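Griro双臂分拣工位 G2(台面式)
产品编号 380|更新:2025年8月14日

适用:小件入格、补格、回收格清点。电子配件、牙科耗材、文具类仓库用得最多。
不适用:液体散装,超过3000克的单件,软袋(软袋请看Karkimer真空款)。

一套里有什么
双臂一对,夹爪两只,白色台面一张,格架一组,控制箱,脚踏暂停,急停两个。格架可换色,可换格数,下单时备注。不备注按默认发,发了不退,请看清楚。

仿真先行
下单后先在仿真里搭您的工位,格架位置、台面高度、夹爪行程都在里面跑一遍,再出货。一般14个工作日给结果。改格架位置不另收费,改台面尺寸要重新报价。仿真文件归客户,可以拿去给班组培训用。

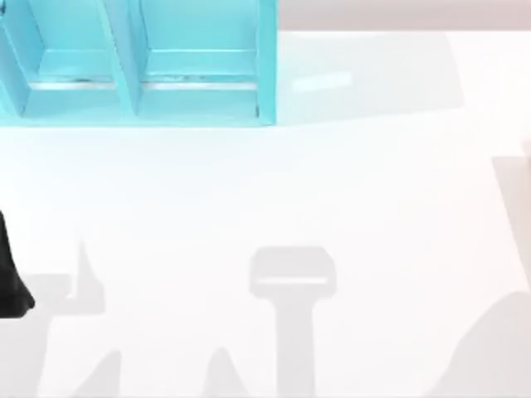

双格格架工位仿真画面,青绿色格架,白色台面

对现场的人有什么变化
这块问得最多,写长一点。

Aletti配件仓一月份上了两台。原来夜班四个人站着入格,现在两个人管两台,另外两个转去做来料复核和退货。没有裁人,但排班确实变了,夜班津贴怎么算他们内部谈了好一阵。建议各位上设备之前先把这件事谈完,别等机器进场再谈。

班长Iresha Abeysekara的反馈,原话照登:“腰是好多了。头三个星期很烦,机器停了大家不知道该谁去按。后来把名字写在白板上,哪个格架归谁,就顺了。还有就是交接班要留时间,以前五分钟够,现在不够。”

活的内容也不一样了。以前是手快就行,现在要会看报警、会清夹爪、会判断一件货该不该重放。培训两天,第一天仿真,第二天上机。年纪大的同事学得不慢,字号请调大,设置-显示-大字。

产量:Aletti这边每小时入格从73件到超过190件,货型单一,您那边不一定能到,以试跑为准。

安装要求
台面四周留80公分走道。地面要平。单相220V,独立插座,别和打包机共用。头顶灯位请提前告诉我们,强光直射台面会影想识别,可加装遮光板(选配)。

日常保养
班前:擦台面,看夹爪垫有没有裂。
每周:格架底边积灰用干布,不要用酒精,会发白。
每季:我们上门校准一次,首年免费。

常见问题
要不要围栏?标准版低速运行,现场风险评估后再定,需要围栏的可配Mondal矮围栏。
一个人能看几台?建议两台。三台有客户在试,我们不推荐。
旧格架能不能用?发尺寸图来,能用就用。
员工不同意怎么办?先让他们来试机,比开会管用。试机间周一到周五都开,提前一天约就行。

交期与付款
标准配置六周,换色加一周。定金三成,验收后付清。租赁另有价目表,请向客服索取,网页上这份是旧的,还没来的及换。

备件:夹爪垫、脚踏线、格架挡条有现货,下午三点前下单当天发出。控制箱主板需预定。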